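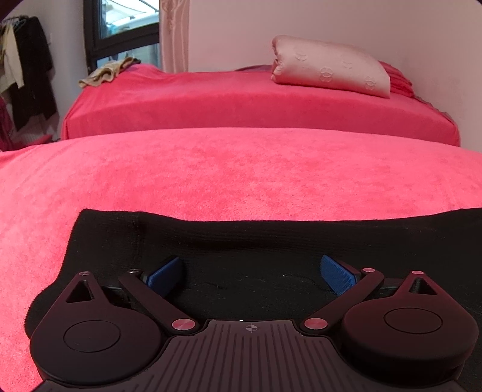
Slide 1: black garment laid flat on the pink bedspread

Leave this one up while people find seats. Don't start until the tea queue has gone down.

Hello everyone, and thank you for coming out on a cold night. I'm going to talk for half an hour or so about folding clothes, which I know sounds like a thin subject, but I've been folding things for a living and then at home for most of my life and I have opinions! Shout out if you can't hear me at the back.

(Check the microphone. Last time at Sosilthorpe it was off for the first ten minutes.)

So, the bed. I always start on the bed. You've got one piece, laid out flat, with plenty of space round it, and a cover in a completely different colour so you can see where the edges are. Black on bright pink is about as easy as it gets. I used to do my dark things on a navy blanket and I'd find a sleeve tucked under itself a week later, with a crease down it you could post a letter through.

The plush cover gets comments, so mention it. A soft, short pile holds the cloth still. A shiny cover lets everything slide about and you end up chasing a shirt towards the pillows. The drawback is fluff, and on black you will see every bit of it. Keep a lint roller on the windowsill. Mine lives there and I still lose it.

Ask: who folds on the bed, who folds on the ironing board, who folds standing up against their own chest? (Usually a lot of chest folders. Be kind.)

Next bit – flattening. Smooth from the middle out with the flat of your hand, never pull from the corners. Pulling gives you a hem that dips at one side, and knitwear will stay like that. I learnt this in the stockroom at Hurar, where I did a winter of jumpers, and we had 1,904 of them to get through before the sale. I can't say I enjoyed it, but by the end my hands knew what they were doing and I could listen to the radio the whole time.

Do the demo now. Use the black top from my bag first and the stripy one second. Sides in, sleeves back down along the sides, then up from the bottom in thirds. Go slowly. Do it again with my back to the wall so the left-hand side of the room can see.

If somebody asks about rolling: yes for holidays, yes for T-shirts, no for anything with a collar. Don't get drawn into it, we lost a quarter of an hour to rolling at Imrie.

Now, hanging against folding. There are a couple of garments hanging up over towards the window on the slide, so point at those. My rule is that woven things hang and knitted things fold. Dresses hang unless they're heavy. Anything you're going to wear again tomorrow can hang wherever it likes, and I include the back of a door in that. Dark clothes fade if they hang in strong sun for months, so draw the curtain or turn them round now and then.

Storage. I've got 6 of the Cenodska boxes, the shallow ones, and I do like them, but measure your shelf before you buy any – I didn't, and two of them live under the bed. Fold to fit the box you've got. Pass the sample box round at this point and get it back!

Then the winter swap. If you haven't done yours, the start of December is late but fine. Wash before you put away, even things you wore once. Take out one pile at a time and finish it before you open the next drawer, otherwise you'll be sleeping on the sofa.

Questions. Handouts are on the table by the door, I printed 200 so please take one for a neighbour. Hall needs to be clear by nine, chairs stacked along the radiator side.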